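# Chapter 4: Where Is the Thing, and Who Says So?

If you did the exercises in the last chapter, your arm can now go to any pose you type in, and go there smoothly, and you're probably feeling pretty good about it. You should! I still remember the Friday I got my first trajectory to run without tripping a joint limit (I bought everyone doughnuts). But we cheated. I handed you the poses. Every number in `targets.yaml` was measured by me, with a ruler, and the moment a block gets nudged by a sleeve that file is wrong.

So this chapter is about perception, and mostly about one small, humble corner of it: turning a picture of a square marker into a position and an orientation your planner can use. Later on we'll get to objects with no markers at all. I like starting with tags because the failures are easy to understand, and you'll be seeing plenty of failures.

A tag detector gives you a transform *from the camera to the tag*. Your arm wants to know where things are *from its base*. Between those two sits a chain: base to flange, flange to camera, camera to tag. You get the first link from the joint encoders and the last one from the detector. The middle link is the one you have to calibrate yourself, and it's where I've lost more evenings than I care to admit.
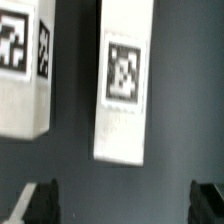
Go back to that chain for a second, since the order of multiplication matters and your code won't complain if you get it wrong. Write every transform with both names in it, `T_base_flange`, `T_flange_cam`, `T_cam_tag`, and check that the inner names match up like dominoes. Rocío Urrutia taught me this when we were writing the first version of Uten, the little perception library we use throughout this book, and she rejected every pull request of mine that had a variable called `T2` in it. There were many.

Now, time. The detector takes a while to run, and during that while the arm keeps moving. If you combine a tag pose from an old image with joint angles from right now, the block seems to slide across the table as the arm speeds up. In Uten every message carries the stamp of the moment the shutter fired, and you ask the joint buffer for the angles *at that stamp*. The buffer holds 500 joint samples. Ask for something older and it throws an error, which I much prefer to a polite wrong answer.

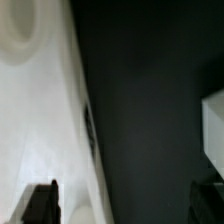
**What should my code do when the detector returns nothing?**

Keep the last good pose, mark it as stale, and refuse to close the gripper on it. Let the arm back off to a pose where you expect a clear view, look again, and only then carry on. In section 4.3 we'll write this as a tiny state machine with a limit on retries, so it can't back off and look again until dinner.

The wrist camera gives you detail up close, and the fixed camera gives you the whole table. I use both, and you'll want a rule for when they disagree. My rule is simple: far away, trust the fixed camera; for the last stretch of the approach, trust the wrist, as long as its detection is fresh. Blending the two is tempting (there's a whole section on filters coming, I promise), but get the switch working first. You can debug a switch by printing one word.
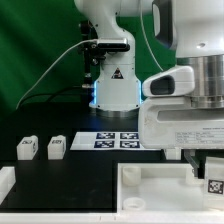
*Figure 4.3. Fixed-camera view with two arms, marked blocks and a flat plate carrying four tags in a grid.*

A grid of tags on one rigid plate is a lovely thing for calibration. A single small tag gives you a decent position and a rather jumpy orientation, especially when you look at it nearly head-on. Several tags with known spacing pin the orientation down much better, and you solve for all the corners at once. You do have to tell the solver the real spacing, so measure what came out of the printer! Ours shrank the page a little, and I spent most of a February blaming the lens.

For the exercises you'll use the Kurberg log set, which comes with the book's code. It has 980 images with matching joint angles, and in 328 of them the detector finds no tag at all. I left those in on purpose. If your pipeline only works on the nice ones, you want to know that now.

The last piece is the world model, meaning the plain list of what's on the table and where. Ours is called Prastum, and it's a dictionary with opinions. Each entry has a tag ID, a pose, a timestamp and a flag saying whether the planner may touch it.
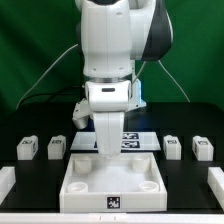
*Figure 4.4. Four small tagged blocks in a row, two on either side of the tray. The tray has a tag of its own on the front wall.*

Notice that a tag's pose isn't the grasp pose. You need one more fixed offset per object, from the tag to wherever the fingers should go, and I keep those in the object file where they're easy to find. Please don't bury them in the motion code. I did that once and then changed the tag size.

Before you start section 4.1, install Uten, unpack the Kurberg logs, and run `check_frames.py`. It draws every frame in the chain as three colored arrows. If the camera's blue arrow points back into the wrist, your flange-to-camera transform is probably inverted, and you can skip straight to the box on page two of the next section.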